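Two-arm cell, Jutholm: software release checklist, with comments
Filled in by Venkatesh Arumugam, Sat 23 January
Planner: Trakitz. Perception: Declercq. Logging and replay: Rister, build 2316

Marks used: OK, OK with comment, Not OK, Not done. If you fill in a line as anything other than a plain OK, please write a sentence or two for the next person, who may well be you in a month's time with no memory of any of it.

Part A. Before the motors are enabled

A1. Software build on the control computer matches the build on the release sheet.
OK. Build 2316 in both places. The start screen still shows the old one until you refresh it, which gave me a small fright, so do press refresh before you go hunting through the install folder like I did.

A2. Settings file loaded is the one for this cell, and the previous copy is saved.
OK with comment. The file is the correct one and the saved copy opens, but somebody (possibly me, I am sorry to say) has left two lines at the end commented out with no name beside them. They concern the wrist joint limits. I have kept them as they are and added a note. If they are yours, come and claim them.

A3. Emergency stop is seen by the software as well as by the hardware.
OK. Pressed and released with the motors off, and the state on the screen changed each time. Releasing the button did not clear the fault without a reset, and that is what we want.

A4. Watchdog stops motion if the planner goes quiet.
OK. I ended the Trakitz process by hand in the middle of a slow test move, with the area clear and my hand on the stop, and both arms held. (Yes, I know this belongs in Part B, strictly speaking, as it needs motors. It has always lived in Part A and I haven't the heart to renumber everything. Do it after B1.)

A5. Clocks on the control computer and the camera computer agree.
OK with comment. The difference was 12 milliseconds, inside the limit of 15 but closer to it than I like. I restarted the time service and it came down nicely. Please write down the figure from before the restart, as I have done, so that we can see whether it creeps.

Part B. Slow motion, one arm at a time

B1. Speed cap is on, and it is the software that enforces it and not only the slider on the screen.
OK. I asked for a faster move from a script, bypassing the screen altogether, and the controller cut it back to the cap and wrote a warning in the log. Very pleased with this one! On the last release the warning was missing, and whoever fixed it deserves a biscuit.

B2. Joint limits: each joint slows down before its soft limit and stops at it.
OK, left arm. OK with comment, right arm. The right wrist gives a little shiver as it slows, and you can see the same thing in the commanded positions when you play them back in Rister, so I don't believe it is mechanical. It looks to me as though the smoothing step is being run twice. Ticket raised.

B3. Gripper commands: open, close, and close on nothing.
OK. Closing on nothing comes back as "no object" on both sides. Please do try it three or four times each side, slowly, and don't take the first answer as gospel.

B4. Recovery after a stop asks the operator before it moves.
Not OK. After a protective stop the planner did ask, and I was glad to see it, but the question box already had "resume" highlighted, so that anyone leaning on the Enter key would set the arm going. I would like the highlighted choice to be "stay stopped". I have marked this as blocking for full speed and not for slow work, and I am happy to be argued with over a cup of tea.

Part C. Both arms together

C1. Each arm is present in the other arm's collision model, grippers and wrist cameras included.
OK with comment. Everything was there, though the camera shapes are still plain boxes from long ago. A box is generous, and generous is fine by me, but the cable at the wrist is in no model whatever. Until it is, keep the wrist turn limit where it stands and please don't widen it to win a shorter path, however tempting that looks on the screen.

C2. When both arms are sent to the same spot, the second waits.
OK. I tried it with the left asked first and then with the right asked first. The wait is polite and rather long. We may tune it one day.

C3. Planned paths are checked again just before they are carried out.
OK with comment. I replayed 339 stored plans without motion, and the second check ran on every one of them. One plan was refused the second time round, quite properly, as the stored start position no longer matched. My comment is only that the refusal message is a string of numbers. Could we have words, please? "Start position has changed" would do beautifully.

Part D. Perception, with the cell as it stands

D1. Wrist camera calibration is loaded for the correct side.
OK. Left is left and right is right. The quick way to catch a swap is to look at the live view while you jog one arm a tiny bit, and it takes less time than reading the serial numbers off the file.

D2. Object masks stay on the object and do not spill onto what lies behind it. 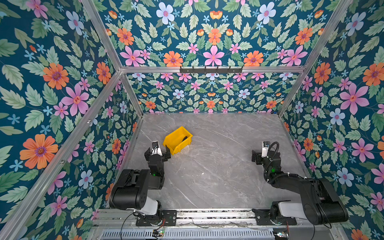 Background rejection in Declercq was trained for the most part on plain surfaces, and I have been asking for a proper look at it for several releases now, so please forgive me if this comment is longer than the rest. A wall of pink and orange flowers on dark teal gives the edge finder a great deal to get excited about, and the veins in the tabletop pattern give it a bit more. Look through the masks one by one at the normal confidence setting, then again a notch lower, and save any in which a petal has been taken for part an object. Then check the yellow bin, which sits at an angle to the table: the box the software draws should be turned to match it, and the open front should be marked as open. With the left gripper just in front of the bin, make sure too that the gripper is masked out as robot and hasn't been joined onto the bin as one big lump. The small dark item inside should come back either as an object or as "unknown", and both are acceptable. What I won't accept is "empty".
Mark: Not done. I have written the method out in full so that it can be done by someone fresher than me.

D3. Fixed structure is in the planning scene.
OK with comment. The beams are all in. The black hook rack on the upper back beam is something I would like added as a simple box, hooks and all, with a margin in front of it.

D4. Loss of a camera feed stops picking.
OK. Turned off one feed in software, then the other. The pick was abandoned before the approach move both times, and the message named the correct camera.

Part E. Result and what is still open

Slow work with an operator at the stop: allowed.
Full speed: not allowed until B4 is changed and tested again.
Picking without an operator watching: not allowed until D2 has been done.

Open items: double smoothing on the right wrist (B2), default choice in the resume box (B4), wrist cable missing from the model (C1), plain-language refusal message (C3), mask review (D2), hook rack in the planning scene (D3).

Logs are saved in Rister under the build number. If you rerun only part of the list, please start from A1 all the same, and add your comments after mine without deleting them – even the grumpy ones.

V. Arumugam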